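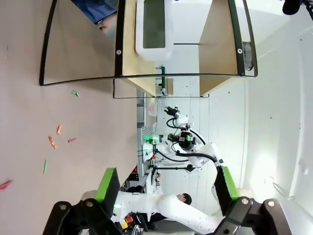
Colored pieces on the table, cabinet at the back.

Ticket: Nightly backup stops partway, no error shown
Product: Wavano Backup, desktop client with office storage box
Opened: May 14, 2023
Opened by: Dariusz Sowa, Cladine
Assigned to: Aino Rissanen, Wavano support
Priority: Normal
Status: Resolved

Original report (Dariusz Sowa)

The nightly backup from our office file server has stopped finishing. It starts at the right time, copies files for a while, then sits there. In the morning the client still says "Running" and the progress bar hasn't moved. There is no error in the window and no email alert. If I press Cancel it takes a long time and then says "Canceled by user."

The job covers the shared drive, mostly photos, spreadsheets and scanned invoices. A normal night copies up to 300 files. It always stops somewhere in the Photos folder but never on the same file twice.

What I have tried so far:
Restarted the server and the storage box.
Ran the job by hand during the day. It finished once and hung once.
Checked free space on the storage box. It has 700 GB free.
Turned the antivirus off for one night. No change.
Swapped the network cable between the server and the switch. No change.

Nothing was changed on our side that I know of. The client did update itself the week before.

Reply from Aino Rissanen

Hi Dariusz,

Thanks for the list, it saves us some steps. Please send the following:
The client log from a night when the job hung. Help menu, then Save Logs.
The firmware version of the storage box, from its status page.
Whether the job uses "Copy in parallel" and what the number next to it is.

Please don't delete the unfinished backup set yet. The job can pick up from it once this is fixed, and you would otherwise have to copy everything again.

Aino

Reply from Dariusz Sowa

Logs attached. "Copy in parallel" is on and the number is 30. I didn't set that. I'm fairly sure it used to be four, but I have no screenshot to prove it.

Firmware page says "Up to date" and gives no version number. Is there somewhere else to look?

Also, a colleague says opening files on the storage box from her laptop is very slow in the mornings, while the stuck job is still showing as running. After I cancel the job it goes back to normal. Not sure if that is related.

Reply from Aino Rissanen

Yes, it's related. The log shows the job opening connections to the storage box and not closing them. When the box has no more to give out, the client waits for one to come free and none does. The slow laptop is asking for connections from the same place.

The update you mentioned changed the default for parallel copies. It was only supposed to apply to new jobs. Yours looks like it was changed too, and I've passed that on to the developers.

For the firmware version, click the words "Up to date" and a small panel opens. I agree it doesn't look like a link.

Please do this in order:
1. Cancel the running job and wait until it says "Canceled by user." Don't close the client while it is canceling.
2. Open the job, go to Advanced, and set "Copy in parallel" to four.
3. In the same place, change "Wait for connection" from "No limit" to 500 seconds.
4. Restart the storage box from its own status page, not with the power button.
5. Run the job by hand and leave it alone until it ends.

Step 3 won't prevent a hang, but if it happens again the job will fail with a message and you'll get the email.

Aino

Reply from Dariusz Sowa

Done, with one problem. Step 2 wouldn't save. I typed four, pressed Apply, and it showed 30 again when I reopened the job. I tried it with the client closed and reopened, same result. Step 3 saved fine.

I ran the job anyway. It failed after a while with "No connection available, storage target busy," and the email came through this time. So the alert works at least.

Firmware panel found. Text copied into the attached note.

Reply from Aino Rissanen

The setting is being overwritten by a job template. Someone at your office may have applied one called Britovex, which we used to ship as a sample for fast storage. Look under Settings, Templates. If it's in the list and has a check mark next to your job, remove the check mark, press Apply, then repeat step 2.

Your firmware is fine. No need to touch it.

Reply from Dariusz Sowa

It was there, with the check mark. I don't know who did that — possibly me, when I was clicking around after the update. Removed it, set the number to four, reopened the job and it stayed at four.

Ran the job by hand: finished. The laptop was fine while it was running. I'll leave it on the normal schedule and report back.

One side question. We have a second job that copies the scans over to our branch on Chmielewska. It has never hung, but should I change that one too?

Reply from Aino Rissanen

Check it for the template first. If there is no check mark and the number is eight or lower, leave it alone. Jobs that go over the internet link are slower and rarely use up the connections on the box, so you may not have seen any trouble even with a high number.

Reply from Dariusz Sowa

No check mark, number is two. Left as is.

The main job has finished every night since the change. I opened a few files from the backup set at random, including some from the Photos folder, and they all open. Restored one spreadsheet to a different folder and compared it with the original — same size, same contents.

The one thing left is the old unfinished set. It still shows in the list in gray with "Incomplete" next to it. Can I delete it now?

Reply from Aino Rissanen

Yes. The new set picked up everything it needed from the old one. Right-click, Remove, and choose "Remove record and data." It can take a while and the client may look frozen. Do it outside the backup window.

Reply from Dariusz Sowa

Removed. You can close this.

Closing note (Aino Rissanen)

Cause: parallel copy value raised by the Britovex template, storage box ran out of connections, job waited with no time limit.
Fix: template removed from job, parallel copies set to four, connection wait limited.
Passed to developers: Apply gives no warning when a template overrides a setting. Default of "No limit" for connection wait to be reviewed for the August release.
Customer confirmed. Ticket closed.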